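Re-waxing an old cotton jacket at home, worth it?

padix61
Posted Friday, 7:42 pm
Picked up a waxed jacket at the Karakaya market and it's gone bone dry across the shoulders. Lovely cut, all the poppers work, but the rain goes straight through. Has anyone done their own? I've got a tin of wax and a hairdryer and far too much confidence.

Souad R
Do it! I did mine last September and I've been boring people about it ever since. Stand the tin in hot water until the wax goes runny, rub it in with an old sponge, small patches at a time, then chase it with the hairdryer until the shine sinks in. The colour comes back so dark and rich — I was grinning like an idiot the whole evening.

Go easy near the corduroy collar though. Wax on cord is there for good. 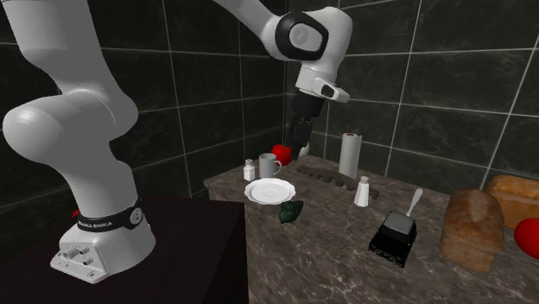 And do the seams twice, especially under the arms and round the pockets. That's where mine let water in the first winter, and a second coat there sorted it.

usance
Love a home re-wax but I'd skip the hairdryer. Hang it in a warm airing cupboard overnight and let it soak in by itself. Hairdryers just push the wax about and you end up with streaks.

Souad R
Streaks only if you rush! Four passes on low heat and mine came out lovely and even.

usance
Mine looked like a zebra. We'll have to disagree on that one.

Marcelino L
Whichever you choose, clean it first. Cold water and a soft brush, no soap, and let it dry properly. I waxed over mud once and it's still in there.

padix61
Brilliant, thank you all. Brushing it down tonight. Think I'll try the hairdryer on one sleeve and the airing cupboard for the rest, and report back.

Younes B
Please put photos up of both sleeves! And what size tin have you got? A small one barely did the back of mine.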